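Notes on the November recording block

The second block of demonstrations for the Rinwood task board was completed in November. The target was 105 episodes, of which 100 were accepted. The remainder were set aside after review by Mingxuan Shao, chiefly for late starts in the wrist camera stream.

Each episode is driven by an operator and limited to 45 seconds. Operators are asked to work at an even pace and to leave a failed attempt in the recording if they recover from it. Henk Vanhove has argued for some time that recoveries should be labelled separately. I now agree, and the labelling guide has been changed.

The board is turned to a new angle between episodes. In the first block it stayed square to the table, and the policy trained on that data performed poorly once the board was moved. Lighting was left alone for this block.

Wire handling remains the weakest category. The leads rarely fall the same way twice, and operators differ in how they approach a socket. We have settled on 3 approved approaches, which are set out in the guide.
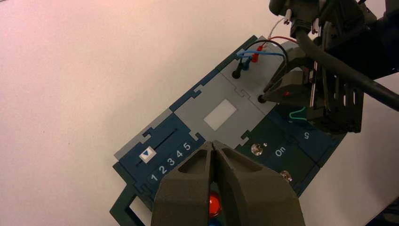
Wrist camera view of the task board, with the second arm at the connector tile.

The next block will concentrate on the slider and the toggle switch. Files will be stored on Nestora under the existing naming rules.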